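Progress Report to the Ghaffari Fund
Project: Dakach, language-guided search for household robots
Reporting date: July 23, 2022
Principal investigator: Mahsa Heydari
Report prepared by: Nazmiye Bayram

1. Status

The project is on schedule. Work during this period concerned the second work package, in which a simulated agent receives a short written instruction, moves through an unfamiliar home, and stops when it judges that the named object has been reached. Training was carried out entirely in the Drinell simulator. The transfer study on the physical platform remains planned for September.

2. Evaluation set

The evaluation set now holds 266 episodes. Each episode pairs a starting position with one instruction. Bathrooms were added during this period at the suggestion of last year's reviewers, who noted that kitchens and bedrooms were overrepresented. They have proved useful for testing the stopping decision. Large fixtures are recognized from a distance, and the agent must still cross open floor before it may stop. Small items placed on top of a fixture cover few pixels at that range.

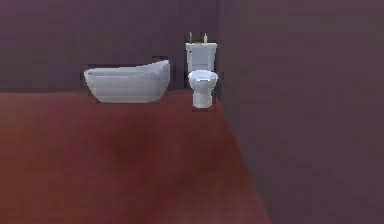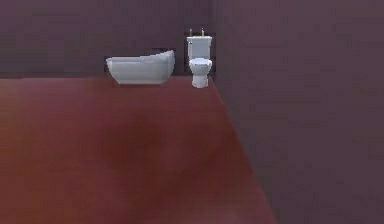
Bathroom views from the Drinell simulator, each with the bathtub to the left of the toilet.

The stopping rule was revised in response to early failures. In the first version, the agent stopped as soon as its confidence in the target passed a fixed threshold, and many episodes ended too far away to count as successes. The revised rule, named Ritar, combines confidence with an estimate of remaining distance and requires agreement over 4 consecutive steps. Premature stops have become less frequent in every room type. The improvement is smallest for instructions that name a small object, and the team does not regard that part of the problem as solved.

3. Difficulties

Input resolution was kept low to hold down training time. A comparison at higher resolution was started, but two of the 10 planned runs ended early owing to a storage fault and must be repeated. No additional funds are requested for this purpose.

4. Next period

The repeated runs will be completed first. Nazmiye Bayram will then prepare the episode files and the Ritar code for release, and Mahsa Heydari will submit the ethics paperwork for the transfer study. The budget statement is attached separately.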